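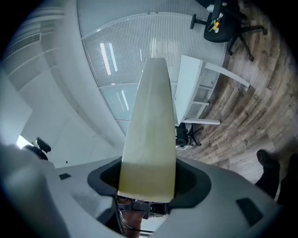 23 de março de 2019. Caderno da oficina, papel Kirnar, continuação. A minha cisma desta semana é o encanoamento das folhas grandes, aquela mania que o amarelo pálido tem de levantar os cantos assim que se vira costas, e passei boa parte da manhã a teimar com a Jintana que a culpa era do ar e não da fibra. Ela diz que é da fibra. Eu olho para a grelha de ventilação, com as lâminas horizontais, metida naquela parede branca lá em cima, e acho que tenho razão, ou pelo menos meia razão. A mesma parede faz uma espécie de degraus e eu gostava de saber para onde é que eles mandam o ar (se for para cima da mesa, estamos conversados). Fica para ver com uma tira de papel de seda presa a um fio, que é o higrómetro dos pobres. Higrómetro a sério também temos, marcou 63 de manhã e eu não gosto nada desse número.

Para quem apanhar isto a meio: viemos para a sala dos vidros com o papel porque na oficina o cheiro a tinta das paredes continua insuportável e o papel absorve tudo, até conversa. O Ghassan jura que já não cheira. O Ghassan também jura que a cola de trigo da semana passada ainda estava boa. Enfim. A sala é clara, tem mesas lisas e cadeiras que rolam, o que para folhas deste tamanho vale ouro, porque se consegue dar a volta ao papel sem lhe tocar.

O lote: 18 folhas da Wummont, todas da mesma resma, guardadas na horizontal entre cartões. Pedimos o amarelo mais apagado que tinham e veio um amarelo manteiga muito simpático, que na minha opinião é mais bonito do que o da amostra. O Kirnar, recordo, é o desdobrável para o arquivo da Lungu: uma folha única, dobrada em acordeão, com a marca vermelha pequenina a servir de centro. Toda a dobra se mede a partir dessa marca. Se ela andar um bocadinho para o lado, a capa fica torta e toda a gente repara, mesmo quem não sabe porquê.

O plano para hoje era modesto. Abrir folhas uma a uma, deixá-las ao ar em cima da mesa, ver quais se portam bem, separar as que teimam. Nada de vincar ainda! Escrevo isto com ponto de exclamação porque da outra vez alguém (eu) se entusiasmou e vincou duas antes de estarem aclimatadas, e as duas abriram na dobra como um pão mal cozido.

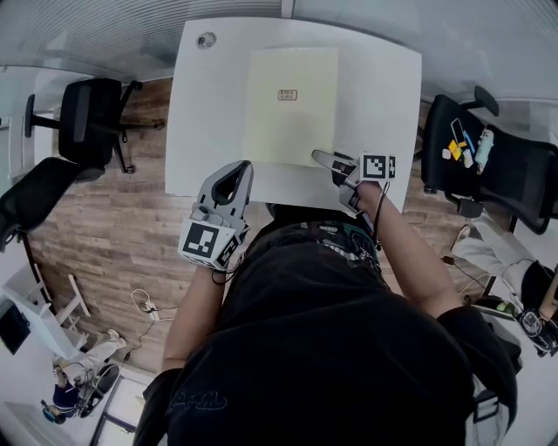 Folha amarela ao alto na mesa branca, com a marca vermelha perto do meio.

Gosto muito de trabalhar o amarelo sobre branco. Na bancada da oficina, que é de madeira escura e cheia de cortes antigos, a folha parece suja e perco-lhe as margens. Na mesa quadrada vê-se o contorno inteiro, e a marca vermelha salta logo à vista apesar de ser minúscula. As letrinhas é que são um castigo, à distância a que uma pessoa se senta não se lê nada. Já tinha posto essa queixa no caderno em setembro e volto a pô-la: ou se aumenta o corpo da letra ou se assume que aquilo é só um ponto de cor. O Ghassan prefere o ponto de cor. Eu queria que se lesse, nem que fosse com lupa, mas estou em minoria e a tinta é dele.

Outra coisa sobre a posição. Com a folha ao alto, a beira de baixo fica mesmo ao alcance das mãos e a de cima foge para o lado de lá da mesa. Para observar serve. Para dobrar não serve de todo, que uma pessoa estica-se, apoia a manga, e quando dá por ela já arrastou a folha. Vou experimentar deitada na próxima sessão, com a marca alinhada com o meu umbigo (medida científica, a Jintana riu-se mas depois fez igual).

Notas de manuseamento, por ordem nenhuma:

Levantar sempre por dois cantos opostos, nunca pelos dois do mesmo lado. Quando se pega pelos dois de baixo, o meio faz barriga e fica lá uma meia-lua que só sai com prensa.

O avesso é ligeiramente mais áspero. Passar as costas da mão, nunca os dedos. Quem tiver creme nas mãos vai lavá-las, e isto é para mim também.

Não pousar nada em cima da marca vermelha. Nem peso, nem régua, nem telemóvel. O Ghassan diz que seca num instante e eu digo que acredito nele e não pouso na mesma.

Osso de dobrar: o comprido ficou na gaveta da oficina, o curto anda desaparecido. Se alguém o encontrar, tem um risco fundo numa das pontas e é meu.

O sentido da fibra, finalmente. Fiz a prova da tirinha molhada num retalho que veio a proteger a resma, e o retalho enrolou pelo lado curto. Segundo a Wummont devia enrolar pelo comprido. Ou o retalho foi cortado de outra folha, ou a etiqueta da resma está trocada, e a segunda hipótese estraga-me o esquema inteiro, porque o acordeão estava desenhado para dobrar a favor da fibra. A Jintana ficou com um ar triunfante que eu finjo não ter visto. Escrevi ao fornecedor. Enquanto não respondem, repetir com uma tira tirada de uma folha verdadeira, sacrifica-se a pior do lote.

Margem de tolerância para o centro da marca: 3 milímetros, combinado entre todos. Eu queria menos. Dizem-me que com papel feito assim não se consegue menos, e tenho de dar a mão à palmatória, porque só com a humidade a folha já cresce um fiapo de um dia para o outro.

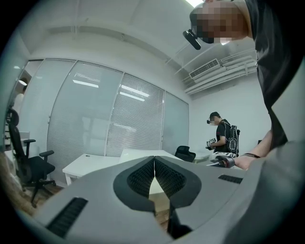 A luz é o meu segundo assunto, e esse só me cabe a mim porque mais ninguém aqui se rala. Para ver se um canto está levantado preciso de luz rasante, vinda de um lado só, e o que tenho na sala é luz por todo o lado. A parede de vidro fosco devolve as lâmpadas do teto em barras brancas deitadas, muito bonitas, péssimas para mim. As persianas estão descidas atrás dos dois vidros do meio, e acho que ajudam um bocado, mas as barras continuam lá, no próprio vidro. Já o candeeiro branco redondo que se vê pela abertura, ao fundo à esquerda, dava-me jeito do lado de cá! Luz macia, baixa, posta no chão ao lado da mesa, e qualquer ondulação da folha fazia logo sombra. Perguntar se o posso pedir emprestado por uma tarde. Se disserem que não, trago o meu de casa, que é feio mas obedece.

Pensei também em apagar o teto e trabalhar só com uma lâmpada de secretária. A Jintana é contra, diz que adormece. Pronto, negociamos.

E as roupas, já agora: preto é boa escolha para esta sala. Camisola clara atira reflexo para o papel e o amarelo fica esverdeado ou rosado conforme a pessoa que se debruça. Aprendi isto à minha custa com uma camisa cor de tijolo, passei meia hora convencida de que a folha tinha uma mancha. Fica a recomendação para quem vier ajudar: escuro, mangas justas, nada de pulseiras que raspem.

Sobre o chão, uma palavra só. As tábuas são quentes e bonitas, mas a poeira entre elas é um inferno. Cada vez que uma cadeira rola, alguma coisa sobe. Passar pano húmido antes e deixar secar bem, senão estamos outra vez a discutir humidade. Ou então cadeiras quietas enquanto houver folha aberta, o que para mim é uma tortura, eu não paro sentada.

Conta de cola: nenhuma hoje. A de trigo nova faz-se na véspera, nunca no dia, e coa-se duas vezes. A receita continua na contracapa do caderno anterior. Ghassan, se leres isto, a panela pequena ficou de molho e não é para dissolver sozinha.

Quanto ao nome do desdobrável, a Lungu mandou mensagem a dizer que talvez se chame Isto. Só Isto. Ri-me durante um bocado e depois comecei a gostar. «O que é isso?» «É o Isto.» Vai ser um desastre ao telefone, mas na capa, sobre o amarelo, com a marca vermelha por baixo, imagino que fique uma coisa muito limpa. Não mudar o nome das pastas até haver confirmação, que já temos três versões de tudo e eu perco-me.

Por fazer:

Deixar as folhas escolhidas a repousar 24 horas entre cartões, com peso distribuído, e só depois marcar a primeira dobra.

Fio e papel de seda debaixo da grelha. Apontar para onde puxa e se puxa sempre para o mesmo lado.

Repetir a prova da fibra com papel do lote.

Maquete em papel de jornal com a folha deitada, para ver se as abas exteriores batem certo. A última maquete tinha uma aba a mais, contei mal, está riscada na página anterior.

Pedir à Wummont que reserve mais umas folhas da mesma cor, mesmo sem sabermos se são precisas. Se mudarem de fornada, o amarelo muda, e depois aturem-me.

Comprar lápis 2H. Os que havia no copo são todos HB e deixam rasto. A borracha branca está no fim, trazer também.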